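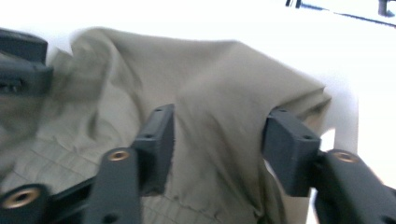 Ticket 1186, Marti gripper pair, right hand closes late
Opened by: Lizelle Mahlangu
Status: waiting on me

Hi Svetozár! So the Marti pair I've been building at the Priddale shop is together and mostly behaving, but the right one has a lag I can't get rid of. I squeeze the trigger, the fingers start in, and then there's a mushy little pause before they really bite. On a block of wood you'd hardly notice. On cloth it drives me nuts, especially when the fabric wraps over the top of a pad and bunches up between the fingers, the way the khaki does here, and then I can't tell if I've got one layer or three. I'm using your printed links with the brass inserts, screws from the kit, nothing swapped out.

What I tried first

Moved the two grippers to different cables - no change. Restarted the logger, no change. Then I turned the logging up to 400 samples a second so I could look at the trigger and the finger position on one plot. The pause is right there, 30 milliseconds of trigger moving and fingers doing nothing. Left gripper doesn't have it at all.

After that I set up the folding test again on the little square table, same bin, same garment, so I'd have something to compare against on Thursday.
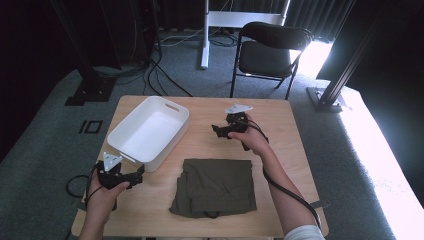

Reply from Svetozár Jelínek

Lizelle, that sounds mechanical to me. Hold one finger still and wiggle the other. If it moves before the trigger does, you have slop in a pivot. Please check whether the brass pieces sit flush in the links, and don't tighten anything yet.

Update, same evening

Okay, wiggled it! The outer link on the right side has play in it, and I mean you can feel it click. The brass looked flush from the front, but when I got a fingernail behind it there was a lip. I think I pushed that one in with the iron too cool and it never went all the way down (I was in a hurry, and the Grendoter folks wanted their bench back). I ran a few more folds before taking it apart, mostly so I'd have a proper "before" to show you.
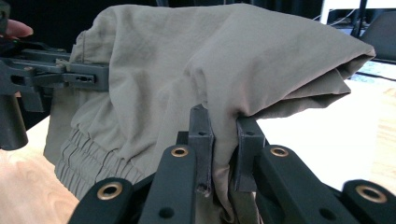

I also noticed the click gets worse when the load comes from one side, so if I pull the cloth sideways while I'm pinching, the pause gets longer. Straight down into a fold it's close to fine. That fits what you said about the pivot, I guess, but I'd love to hear it from you before I reheat anything. Those Puvside inserts were the last of the bag.
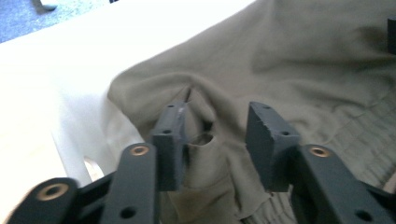
One more thing while I have you, about the pads. I know they're meant to wear and I'm not complaining - I'd just like to know when to swap them. The top edges are getting scuffed, and the one on the right looks almost frayed up there. They'll still pinch up a decent fold, so is that good enough, or is the rough edge going to snag something thinner? I can sand it, or I can print a new set overnight if the file hasn't changed.

Leaving the ticket open. Next I'll reseat the insert and rerun the plot, and I'll attach both logs here when I'm done.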